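Most stained cups will come clean with things you already have in the cupboard. I keep the soda and the salt on the same shelf as the tea, so the job gets done while the kettle boils.

## Tea and coffee stains

Put a teaspoon of bicarbonate of soda in the cup, add enough water to make a paste and rub it round with a damp cloth. Leave it for 30 minutes if the stain is old. Rinse twice.

For a teapot or a flask, use two tablespoons of soda and fill up with hot water. A flask holding 700 ml needs a night of soaking. Don't put the lid on.

## Grey marks from spoons

These are traces of metal and soda won't always shift them. Use a cream cleaner on a soft cloth, press lightly, and keep it away from gilt edges.

## Cloudy glasses

Wipe one with white vinegar. If it clears, the trouble is limescale and the dishwasher salt wants topping up. If it stays cloudy the glass is etched, and that can't be put right.

Joscha Kleinschmidt wrote in February to say he cleans his filter every 14 days and has had no grit in his glasses. Once a month does for me.

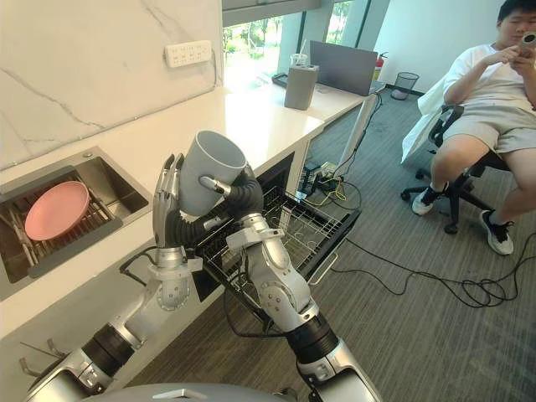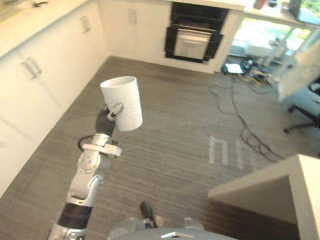 Loading makes more difference than the brand of tablet. Put cups and glasses in the top rack, tilted if the rack allows, and leave a gap between them. Plain shapes such as the light grey cylindrical cup held over the open rack in the first photo are easy to wash, with no ridges to trap tea. With a mug, check the inside of the handle too, where grease collects. Scrape plates but don't rinse them first. Empty the bottom rack before the top one, or the water sitting on upturned bases will drip on the dry plates.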